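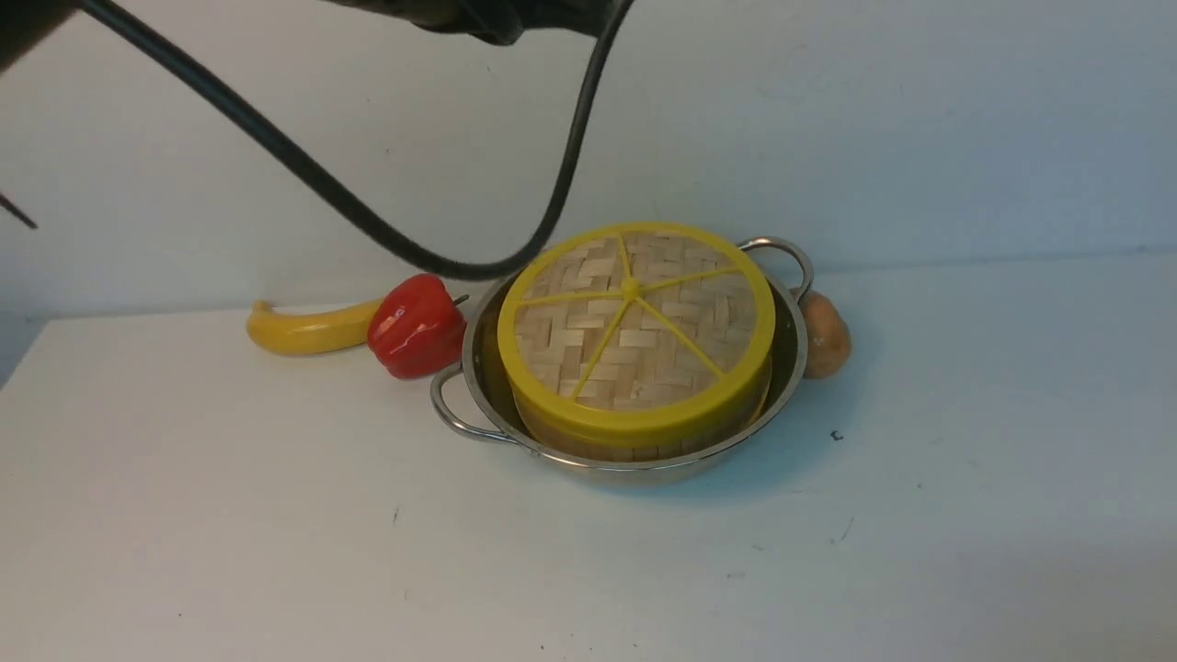

4. Preparar la mesa y grabar las primeras demostraciones

Con el brazo ya calibrado (sección 3) empieza lo más divertido del curso. En esta sección vais a montar la mesa de la tarea «Cocina», comprobar el recorrido de la pinza y grabar vuestras primeras demostraciones. Reservad una sesión completa del club y trabajad en parejas: una persona teleopera y la otra lleva el registro y tiene a mano la parada de emergencia. Cambiad los papeles a mitad de sesión, que las dos cosas enganchan.

4.1 Material

Caja Stukdale de objetos (estante de abajo, tapa azul)
Olla de acero con dos asas de alambre
Vaporera redonda de bambú con su tapa trenzada, la del aro amarillo
Alimentos de juguete: pimiento rojo, plátano y patata
Paño seco
Portátil del equipo con el programa Grikuvwood ya instalado
Hoja de registro de la sesión

Si falta algo en la caja, avisad a Marilou Yap antes de empezar. No lo cambiéis por otro objeto parecido: los modelos que entrenamos en septiembre conocen estos juguetes y queremos poder comparar resultados.

4.2 Colocación de los objetos

1. Pasad el paño por la mesa blanca. Las manchitas que no salen se quedan; llevan ahí desde el primer curso y no molestan.

2. Poned la olla en el centro de la mesa. Girad las asas hasta que queden en diagonal, una hacia delante a la izquierda y la otra hacia la pared, a la derecha.

3. Meted la vaporera dentro de la olla y presionad un poco con la palma. Tiene que asentarse por debajo del borde de acero, con el aro amarillo bien a la vista.

4. Dejad el pimiento junto al asa izquierda y el plátano a su lado, tumbado, de modo que se toquen.

5. Colocad la patata al otro lado, pegada al asa derecha y un poco por detrás.

6. Apartaos y mirad la imagen en el portátil. La olla, la tapa y los tres alimentos deben verse enteros.

Nota: la tapa lleva cinco radios amarillos. No hace falta orientarlos siempre igual. Frida Skov probó a variar el giro entre una demostración y la siguiente y el modelo agarró mucho mejor, así que ¡girad sin miedo!

4.3 Cable y recorrido de la pinza

PRECAUCIÓN: el cable negro de la pinza forma una curva que baja hasta muy cerca del borde trasero de la olla. Si se engancha en un asa, el brazo arrastrará la olla entera. Comprobadlo siempre con el brazo en reposo y, después, otra vez a velocidad lenta.

1. Con los motores apagados, levantad el cable con dos dedos y soltadlo. Debe volver a su sitio sin rozar el acero.

2. Si roza, subid la brida del antebrazo un agujero. No tenséis el cable del todo: la muñeca necesita holgura para girar.

3. Encended los motores y elegid «Recorrido lento» en el menú Mesa.

4. Llevad la pinza hasta el plátano, luego hasta la patata y de vuelta al reposo. Quien no teleopera vigila solo el cable.

5. Si el brazo se detiene con el aviso 2292, ha notado una resistencia inesperada. Pulsad la parada, liberad el cable a mano y repetid desde el paso 1.

PRECAUCIÓN: no metáis las manos en la mesa con los motores encendidos, ni siquiera para enderezar el plátano. Parada primero, plátano después.

4.4 Grabación

1. Abrid un proyecto nuevo con el nombre del equipo (Henness, Ayala, etc.) y elegid la tarea «Cocina».

2. Escribid la instrucción en una frase corta, por ejemplo «pon el pimiento sobre la tapa». Usad la misma frase en toda la serie.

3. Pulsad Grabar, esperad el pitido y moved el brazo con calma. Un movimiento suave y algo lento enseña mucho más que uno rápido con tirones.

4. Soltad el objeto, volved al reposo y pulsad Fin.

5. Marcad la demostración como buena o fallida. Guardad también las fallidas, que Zhuoran Cui las usa en la clase sobre diagnóstico y son oro puro.

6. Devolved los objetos a la posición de 4.2 y seguid con la siguiente.

El objetivo por equipo es llegar a 100 demostraciones buenas antes de la muestra del club. Suena a mucho, pero en cuanto se le coge el ritmo vuelan.

Nota: el pimiento es brillante y tiene lóbulos. Agarradlo por los lados y no por el rabito verde, que ofrece muy poca superficie a la pinza. La patata es pequeña y se presta a un agarre desde arriba. Para el plátano, cerrad la pinza por la mitad de la curva.

4.5 Al terminar

1. Brazo en reposo, motores apagados, parada pulsada.

2. Copiad la carpeta de la sesión al disco del club y esperad a que el programa confirme la copia.

3. Guardad los juguetes en la caja y la vaporera aparte, sin nada encima.

4. Firmad la hoja de registro y apuntad cualquier aviso que haya salido, con su número.

Dudas sobre el programa: Yanling Xia. Dudas sobre el brazo o los cables: Mimoza Delić.

Sección revisada el 18 nov 2025. Continúa en 5. Entrenar el primer modelo.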